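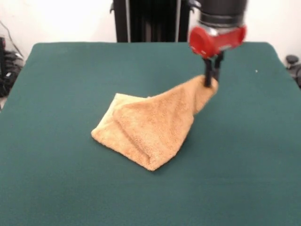 Call for participants: household textile laundering and wear study

Gilutell Textile Testing
Published August 2023
Study reference: household towels, second round

Gilutell is recruiting households to take part in a study of how cotton terry towels change under ordinary domestic washing and drying. The study is run from our laboratory in Ilira and is open to households within the Ilira delivery area. Participation is paid. No technical knowledge is needed, but participants must be willing to keep a written record and to follow a fixed washing routine for the full period.

Background

Towels are normally tested in the laboratory under standard wash conditions: a reference machine, a reference detergent, a set load and a set number of cycles. The results are repeatable and allow one fabric to be compared with another. They are a poor guide to what happens in a home. Domestic machines are overloaded or underloaded, detergent is poured by eye, water hardness differs between streets, and drying may take place on a line, on a radiator or in a tumble dryer. Each of these affects loop pile, absorbency and dimensions.

In the first round of the study, towels were returned with very different degrees of shrinkage along the warp, including among households that reported the same programme and temperature. The records kept in that round were too brief to explain the spread. The second round uses a longer record sheet and a smaller number of permitted wash programmes.

What participants receive

Each household will be sent two sets of towels. Both sets are cotton terry and are identical in size. They differ in yarn and in finishing. The sets are identified only by a coloured thread sewn into one corner, and participants will not be told which finish has been applied to which set until the study has closed.

Each household will also receive:

a supply of unscented powder detergent with a measuring scoop
a bound record book
prepaid return bags for the interim and final returns
a strip test for water hardness, to be used once at the start
a printed copy of the washing instructions

The detergent must be used for all loads containing study towels. Other household laundry may be washed as usual, with any product.

What participants will do

The study begins in January and the towels are to be in use from the date given in the starting letter. From that date participants will:

Use the study towels as their main bath towels, alternating the two sets week by week.
Wash each towel at least once a week, on one of the permitted programmes.
Dry the towels by the same method throughout. The method is chosen by the participant at enrolment and entered on the first page of the record book.
Record every wash, including the programme, temperature, spin speed, size of load (small, medium or full) and drying time.
Record any event outside the routine, such as staining, snagging, use by a pet, or a wash carried out away from home.
Send one towel from each set to the laboratory at the interim point, and all remaining towels at the end.

Fabric softener must not be used in any load containing study towels. Softener leaves a film on the fibre which reduces absorbency, and a single dose can be detected several washes later. If softener is used by mistake, please enter it in the record book and carry on. The towels will still be measured, and the payment is not affected.

Study towels must not be ironed, bleached, dyed or cut. The thread in the corner should be left in place. If it comes out, write the set and towel number on the care label with the laundry pen provided.

Permitted programmes

The permitted programmes are a cotton cycle at 40 degrees and a cotton cycle at 60 degrees. Quick washes, wool programmes, delicates and hand washing are excluded. Eco versions of the two cotton cycles are allowed, provided that the same version is used throughout. Participants whose machines use other names for these cycles should send us the make, model and a copy of the programme table before the start date, and we will confirm in writing which setting to use.

Who can apply

Applications are invited from households that meet all of the following conditions:

At least one adult aged 18 or over will be responsible for the record book.
The household has its own washing machine. Shared laundry rooms and launderettes are not suitable for this round.
The machine is a front loader in working order and is not due to be replaced during the study.
The household does not use a water softener plumbed into the supply to the machine.
No member of the household is employed by Gilutell, by a towel manufacturer or by a detergent manufacturer.

Households with a tumble dryer and households without are both needed. Single-person households are also needed and were under-represented in the first round. Households in which a member has a skin condition that is affected by detergents should read the ingredient list, which we will send on request, before applying.

Homes that took part in the first round may apply again. They will be placed in a separate group for analysis.

Payment

Each household that completes the study will receive 465 euros. Payment is made in two parts, the first on receipt of the interim towels and the second on receipt of the remaining towels and the record book. A household that withdraws after the interim return keeps the first payment. Participants do not keep the study towels, as the final measurements involve cutting them.

Payments may count as taxable income. Participants are responsible for declaring them where this applies.

Measurements made on the towels

For participants who wish to know what becomes of the returned material, the following is measured on each towel after conditioning in a standard atmosphere:

length and width, and the change in each from the original
mass per unit area
sinking time and water uptake
number of pulled loops in a marked area
breaking force of the ground weave
colour change against a retained, unwashed towel from the same batch

Absorbency is measured before any other test involving water. Breaking force is measured last. Towels that arrive damp are dried flat at room temperature before conditioning, and this is noted in the results — it is better to return them fully dry, as damp towels in a sealed bag develop mildew within a few days in transit.

The full data set will hold 3,000 individual measurements. A summary will be sent to every participating household after analysis is complete. Individual results for a household's own towels can be supplied on request.

Personal data

We collect the name, address, contact details and payment details of one adult in each household, the number of people living there, the make and model of the washing machine and dryer, and the contents of the record book. Names and addresses are stored apart from the study results. Contact and payment details are deleted once the final payment has been made and the period required for accounting has passed. The record books are scanned and then destroyed. Participants should avoid writing names or other private details in them.

Analysis of the records is carried out by Sugiyama, our statistical contractor, which receives household numbers only. The towels in the study were woven by Numo, which will receive the combined results but not the results of single households. Numo has no part in the choice of participants.

Withdrawal

A household may withdraw at any time without giving a reason. We ask that the towels and record book be returned in the prepaid bags, in whatever condition they are in. Partial records are useful and will be included unless the participant asks for them to be removed.

If a washing machine breaks down during the study, please tell us as soon as possible. A gap of up to two weeks can be allowed for. A longer gap, or a change to a different machine, will be dealt with case by case.

How to apply

Application forms can be requested by post or telephone from the study office, or collected from reception at the Ilira laboratory on working days. The form asks for the household details listed above and for the drying method that would be used. Please answer the question on load size according to normal practice in the home. There is no preferred answer, and the question is used only to balance the groups.

Applicants will be told by letter whether they have been selected. Where more suitable applications are received than there are places, households will be drawn at random within each drying method. Unsuccessful applicants may ask to be kept on the reserve list, from which places are filled up to the start date.

Selected households will be asked to return a signed consent form and the result of the water hardness test. The starting letter is sent only when both have been received.

Questions about the study should be addressed to Marlies Hofstetter, Study Office, Gilutell Textile Testing, Ilira. Please quote the study reference on all correspondence.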